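I have been promising a post on moving house for weeks, and Celeste Lucero (who reads these before anybody else does) has started sending me question marks. So, Celeste, sit down with a cuppa. We left Grudimell in July and we're now in Lelcombe, with almost everything we own.
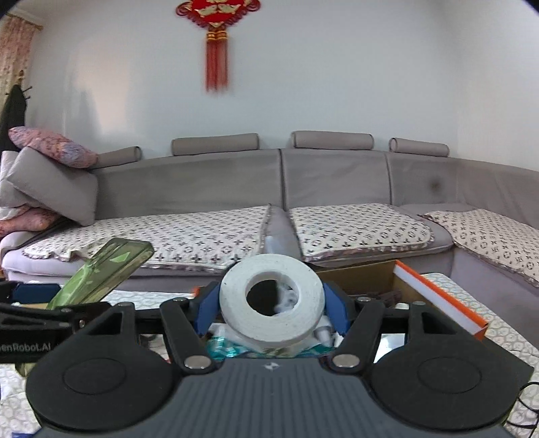
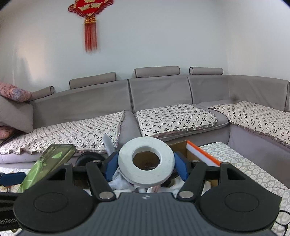
My big discovery is that packing is the easy bit and labelling is where it all goes wrong. I started beautifully, with a room and a list on every box, and by the last evening I was scrawling "bits" on things and hoping for the best. White tape like that roll is what I'd use for labels next time, because you can write on it in felt pen and read it from across a room! Brown tape is hopeless for that. I had 33 boxes and 20 of them said "kitchen", which is silly when you think how little I cook.

The kettle was in a box marked "winter". We found it at 2 in the morning, looking for pillowcases.

Then there was Ojo, our cat, who took against the new stairs and lived behind the washing machine until he got hungry enough to come out. He's fine now – fat and bossy as ever. The van cost us £700, more than I wanted to pay, but the two lads were lovely and got my gran's wardrobe round the bend in the landing without a scratch.

Next job is the garden, or the patch of nettles where a garden might go. If anyone has a strimmer they can lend me, please shout.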